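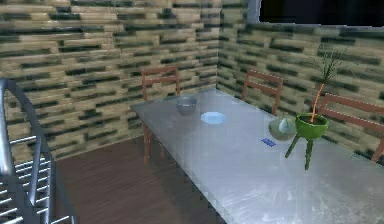

I'd been trying to get Nermina Dimitrov on the phone for weeks, and when I finally did she was elbow-deep in quinces. "Can you talk while I chop?" she asked. I could!

Nermina runs the preserving club in Kernodden, and if you've ever opened a jar of her pickled green tomatoes you'll know why I kept calling. She learned from her grandmother, who never wrote a thing down. "She'd say, put in enough salt. Enough for what, Grandma? Enough for November."

That's the month when the club really gets going. Last year they put up 148 jars in one weekend (she still has the list taped inside a cupboard), and most were gone by New Year's. I asked which ones go first. "The plum butter. People hide it from their own families."
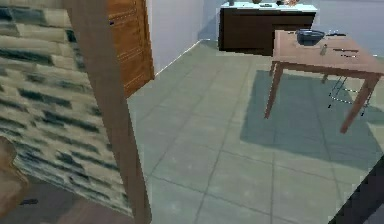 Stone-patterned wall and wooden door.

We got onto mistakes, which is my favorite part of any talk with a cook. Her worst was a batch of beet relish with the sugar left out. "I gave a jar to Ottavio Fiore and he ate the whole thing to be polite. He told me 2 years later!"

She's firm about some things, though. Fresh lids every time, a tested recipe, and no guessing with vinegar. "My grandmother guessed, and I loved her, but I use a measuring cup."

I wanted to know what she'd tell a beginner, and she thought about it for a while, knife still going. "Make jam. Make a small pot of it. If it doesn't set, call it syrup and buy some pancake mix."

Then a timer went off at her end and she had to run. The quinces, she texted me that night, came out a bit too sweet.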